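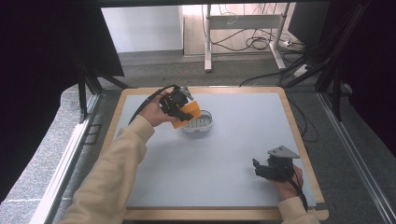 Saturday, June 25, 2022

Up at six to water before the heat. The tomatoes by the fence have blossom end rot again, so I pulled the bad ones and left the rest. Maite came by at nine with the mower and wouldn't take money for the blade - I gave her a jar of last year's beans.

Drove to Butwood for potting soil. 14 dollars a bag now. In February it was nine. Bought two and skipped the mulch.

Ainhoa called after lunch. Her move is set for the 30th and she wants the blue dresser after all. I need to empty it.

Rain started at four. Closed the shed and read until supper.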